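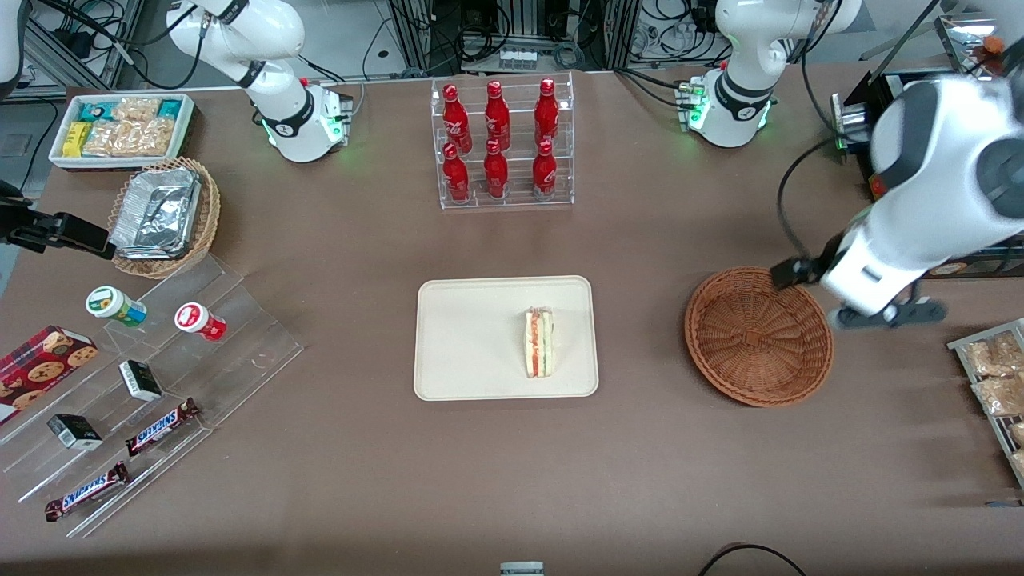
Snack table, main counter. Sandwich tray in the centre, bottle rack behind.

Graltora Tea Room: snack table checklist
Date of check: August 25, 2024
Checked by: Viorica Bogdan
Comments read by: Solange Caldeira
Previous check: July, Nayara Marinho

Mark each line OK, Action or N/A. Write a comment for anything that isn't a plain OK. Lines marked Action go on the whiteboard in the back kitchen the same day.

SECTION A. TABLE AND COVERING

A1. Covering flat, no folds or raised edges: OK
A2. Covering free of crumbs and spills: Action
Comment: Crumbs in the nap along the front. The brown covering has a felt feel to it and a damp cloth only pushes them further in. Brushed off with the dry brush. Nayara asked in July whether we could have a wipe-clean one and I would like to ask again.
A3. Table steady when leaned on: OK
A4. Legs and underside: OK

SECTION B. SANDWICHES

B1. Wrapping whole, no splits: OK
Comment: Clear plastic, closed all round. Lettuce and tomato can be seen at the cut face without opening it, so please don't turn the wedge to face the back.
B2. Date label on every pack: Action
Comment: Label on one pack in the fridge had rubbed and couldn't be read. Pack thrown away. Saqib is to order the Lanz labels again, the last lot stayed on.
B3. Tray clean, no chips or cracks: OK
Comment: Cream tray. Washed and dried before use. The corners are rounded and food doesn't get stuck in them, which was the trouble with the old one.
B4. Fridge reading under 8 degrees: OK
Comment: 7 on the first reading. Too near the limit for my liking. Door seal wiped and checked again 15 minutes later, still 7. Rosimeire to keep an eye on it.
B5. Time put out written on the sheet: OK

SECTION C. DRINKS

C1. Rack level and not overhanging the table: OK
Comment: Two-tier clear rack, kept at the back of the table. It should stay there. Further forward it gets knocked by sleeves.
C2. Caps on and seals unbroken: OK
C3. Bottles free of dents: OK
Comment: Red aluminium bottles, top and bottom rows both checked by hand. The metal marks easily if they are dropped into the rack, so lower them in.
C4. Rack free of cracks and sharp edges: OK
Comment: Old scratch on one side, smooth to the touch. Noted in July, no change.
C5. Stock in cupboard rotated: OK
Comment: 64 bottles counted in the cupboard, oldest moved to the front.

SECTION D. PASTRIES AND PACKAGED SNACKS

D1. Pastries individually wrapped: OK
D2. Wire tray free of loose or bent ends: OK
Comment: Ran a cloth over it and nothing snagged.
D3. Allergen card to hand and up to date: Action
Comment: Card is the old one and still lists the Stamell flapjack, which we stopped selling. New card to be printed before the next delivery. Until then staff must check the pack when asked and not go from memory.
D4. Snacks in the white tray within date: OK
Comment: Every pack looked at, including the ones at the bottom.

SECTION E. BASKETS

E1. Baskets free of splinters and broken strands: OK
Comment: Checked the braided rim as well as the base.
E2. Baskets clean: OK
Comment: Shake out and brush. Don't soak them. One went mouldy last winter after being left in the sink overnight.
E3. No unwrapped food placed straight into a basket: OK
Comment: Brown basket empty. If rolls go in it, use a paper liner from the Gideo box under the till.

SECTION F. ACTIONS

A2: ask about new covering. Viorica, to raise with Solange.
B2: order labels. Saqib Kazmi.
B4: fridge reading morning and afternoon, written down both times. Rosimeire Fagundes.
D3: new allergen card. Nayara Marinho.

Note from Solange: Agreed on the covering, please get a price first. If the fridge shows 8 at any reading, move the sandwiches to the kitchen fridge straight away and ring me.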